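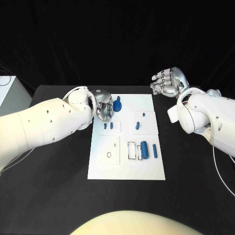
Two robot arms over the white sheet, with blue pegs and smaller white panels.

Stotside Family Movement Service
Progress report to the Alcaraz Trust, second period
24 Oct 2019

1. Use of the grant

The Trust gave us a grant so that families of children and adults with cerebral palsy could have regular sessions close to home, at no charge. The sessions are weekly and run through the school year. We do not sell blocks or intensive courses, and families are told at the first meeting that they can stop whenever they like and come back later without going on a list again.

We delivered 154 sessions in the period. The target in the grant letter was 200. The shortfall comes mostly from the late start at Renen, where the lease on the hall was signed six weeks after we had planned. Stotside ran to schedule apart from one week lost to a broken boiler.

Spending on staff is in line with the budget. Spending on travel is over, as two of our conductors covered Renen from Stotside until the new post was filled. We have moved money from the printing line to cover it. The equipment line still has $3,000 in it, and we ask the Trust's permission to carry this forward. It would go toward a second set of plinths and ladder-back chairs for Renen, which is borrowing from Stotside at the moment - the van trip takes up most of a morning.

2. Adults

The adult group was not in the original application. We began it after several former clients asked whether there was anything for them past school age. It meets in the evening and works on standing up, turning over in bed, getting a coat on and handling keys and coins. Attendance has been uneven. Winter evenings are hard for people who depend on the bus, and we would like to try a Saturday slot next period.

3. How we record progress

The Trust asked for clearer evidence of change. We stopped using the long checklist and now agree on 2 goals with each person, written in their own words, and go back to them at the end of term. Prunum, who supply our record software, have set up a short form for this. Some goals were met, some were dropped, and a few turned out to be too vague to judge. We will bring the full table to the next meeting.
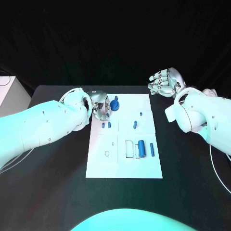
Abelardo Cabral wrote to us after reading the draft of this section. He thinks two goals is too few for the youngest children, whose needs change within a term, and he would rather see the goals looked at every six weeks. He also asked that dropped goals stay in the table, with the reason given.

We agree on both points. The six-week check will start at Renen first, where the groups are smaller.

4. Next period

Fill the assistant post at Stotside.
Start the Saturday adult slot, subject to hall hire.
Send the Trust the full goals table and a revised travel budget.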